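House rules for robot fridge runs

I've been running the kitchen tests at Skevthorpe for 4 years, and I still keep these rules taped up by the door. Steal whatever you like!

Step 1: Set the speed cap first
I hold the arm to 50 percent until a full run goes clean (yes, even if yesterday's went great). The Keltby controller forgets its cap after a restart, so check it every single time.

Step 2: Keep 2 people on the run
One watches the arm with a hand on the stop button, the other reads the log. Swap whenever you get bored – bored people look at their phones.

Step 3: Stage the door before you hit start
Open the freezer door by hand, well out to the side, and leave the lower one shut. I like the compartment bare for a first pass, with the apples waiting in their yellow basket on the table next to the fridge. 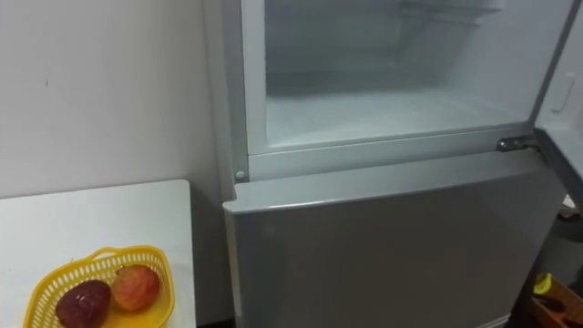

Step 4: Write it down right away
Door position, speed cap, who held the button. Our sheet is form 306, but a plain notebook works fine too.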